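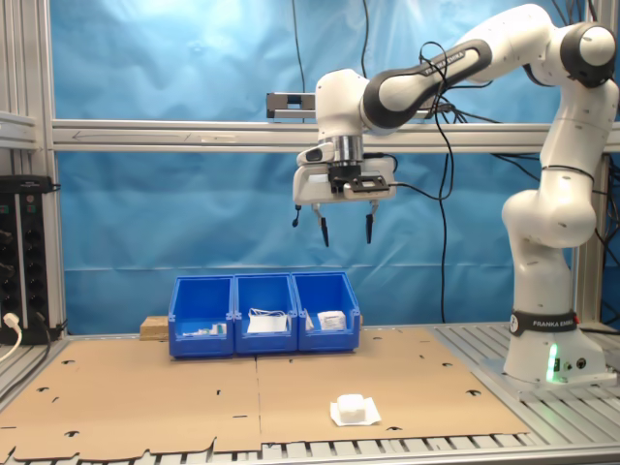
Can you teach a robot arm a new pick-and-place job without writing code?

With a decent teleoperation kit you can, provided you are willing to repeat the job by hand many times and throw out the bad tries. The kit records what the arm does while you steer it, and a policy is trained on those recordings afterward.

Closteo Hand Controller Kit: review after 17 days

We bought the Closteo kit in October for our packing bench in Lukville. The job we wanted to teach was sorting small medical supplies: little boxes, flat packets, and liquid-filled pouches going to and from open-front bins. We already had a Franka arm with a parallel gripper, so this review covers only the controller, the foot pedal and the recording software.

Setup

Installation took one afternoon. The controller plugs in by USB, and the software found the arm on the second try. The first failure was our network setting. The printed guide skips the step where you set the gripper's closing force, and you do want to set it before you touch anything soft. It is under Advanced, on the third tab.

Steering

The handle is light and follows the wrist well. The delay is small enough that I stopped thinking about it by the second session. Small boxes were easy from the first hour. Flat packets are slower, as you have to bring the fingertips in almost level with the surface, and the handle's default scaling is too fast for that. Turning it down to 3 on the scale fixed most of it.

Pouches are the real test of a controller like this. A soft pouch changes shape when the fingers close, and the good place to hold it is up at the narrow end, where the film gathers.

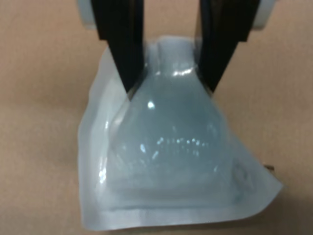
There is no force feedback in the handle, so you judge the grip by eye. I closed in short steps with the trigger, waited, then lifted. If you squeeze in one motion you tend to push the liquid down and the film slides. A buzz in the handle on contact would help a lot here. The older Erov controller had one, and I miss it.

The other way to show the arm a task is to take hold of it and move it yourself. The Closteo software will record that too. I used it for the boxes and liked it, but for pouches my own hands kept getting in front of the camera view, and those recordings had to go. Remote control was better for anything delicate.

Recording

The pedal starts and stops each demonstration. Press twice and the last one is thrown away. This is the best part of the kit. We kept 152 demonstrations and deleted plenty more, and I never had to put the handle down to do it.

Playback is weaker. You can trim the start and end of a recording, but you can't cut a pause out of the middle. Labels have to be typed one at a time. Export froze on me one Friday and the whole session had to be loaded again, though nothing was lost.

Comfort

The handle rubs at the base of the thumb after an hour or so. We wrapped it in foam tape. The Carré stand sold alongside it is overpriced and wobbles at full height, and a plain table clamp does the same job.

What I would change

Contact buzz in the handle. Batch labels. A longer pedal cord, as the one in the box barely reaches the floor from our bench. And the gripper force setting belongs on the first screen.

Score: 7 out of 10. Good for rigid items right away, workable for soft ones once you slow everything down. If you only handle boxes, hand guiding may be all you need and you can save the money.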